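Report on the Visit to the Kanum Open Day
Course project, Introduction to Automation
Group 7

1. Purpose of the visit

The course requires each group to observe one working automated cell and to report on how it handles objects that vary in shape. Our group attended the spring open day at Kanum in April. Kanum develops software for robot arms and opens its test hall to students for one afternoon. We were there from 1:30 until the hall closed at 5:00.

Three cells were open to visitors. The first packed cartons, the second sorted screws, and the third handled kitchen objects. We chose the third for this report, as the first two used fixed positions and would have repeated what was covered in the lab sessions. The control software for the third cell is called Odura.

2. The cell

The cell consists of an arm with a two-fingered gripper and a white work table. Visitors stood behind a taped line. A handout listed the tasks the arm could be asked to attempt, 13 in total, each written as a short sentence such as "move the fruit to the plate." 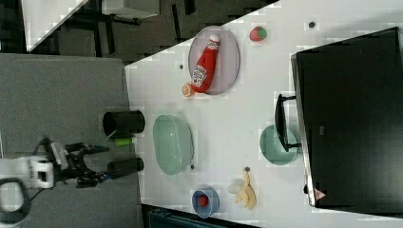
Grasp planning depends first on the geometry of the object and only second on its weight. The handout divided objects into three classes: compact, elongated and hollow. Compact objects can be taken from almost any direction. Elongated ones should be taken across the narrow side. The ketchup bottle lying on the gray plate belongs to the second class, and the large green bowl to the third, where the fingers have to take the rim or leave the object alone. A bunch of bananas was harder for us to place. We put it in the elongated class at first and later moved it to a class of our own, "irregular," which we use in section 4.

3. Procedure

We did not operate the cell. Requests were made by the staff, and we noted the task sentence and any comment the operator gave. Our note sheet had 11 columns, which was too many to fill in while standing. We recommend that later groups use four or five.

The operator explained that Odura divides a task into approach, alignment, closing and withdrawal. Each stage has its own speed limit. Alignment is the slowest, and it is also the stage at which the software may reject its own plan and begin again. According to the handout, the object library used for planning held 673 shape models at the time of our visit. We had no means of checking this figure.

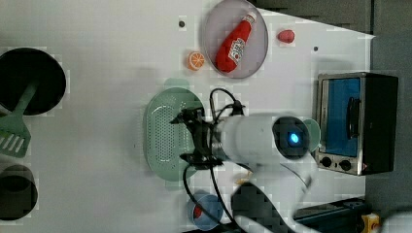 Why does the arm slow down before it reaches the object?
The position estimate becomes more accurate as the distance decreases, so the software leaves the final correction until late. Moving slowly at that stage gives it time to apply the correction before the fingers close.

We asked whether the speed limits could be changed by the user. They can, within a range fixed by Kanum. The staff member did not give the range, and it is not in the handout.

4. Objects and surfaces

Our original plan was to compare objects by shape only. During the visit we added surface as a second factor. Three properties seemed relevant:

Transparency – affects depth measurement.
Gloss – produces highlights that can be mistaken for edges.
Openings – break up a surface that would otherwise be read as continuous.
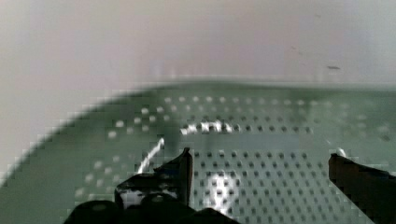
Perforated objects combine the second and third properties and are a useful test for any vision system. The pattern is regular, which should help, but the holes do not look alike from every angle. Seen from close to the fingers, the holes in the green surface read as pale dots toward the far side and as dark ones nearer the gripper, and glare washes out part of the dark group. A method that relies only on dark circles would miss a good share of them. We suggest treating the rim as the main feature and the holes as texture. This is our own proposal and was not discussed with the staff.

5. Limitations

One afternoon is short, and the tasks were chosen by the operator. We cannot give a success rate. Noise from the carton cell made some comments hard to hear, and two entries in our notes were dropped for that reason.

6. Further work

The group will build a small planning exercise in the course simulator, Nollo, using one object from each class. The perforated object will be modeled twice, once with its holes and once as a plain shell, with the same grasp planned on both. The files will be submitted with the final report.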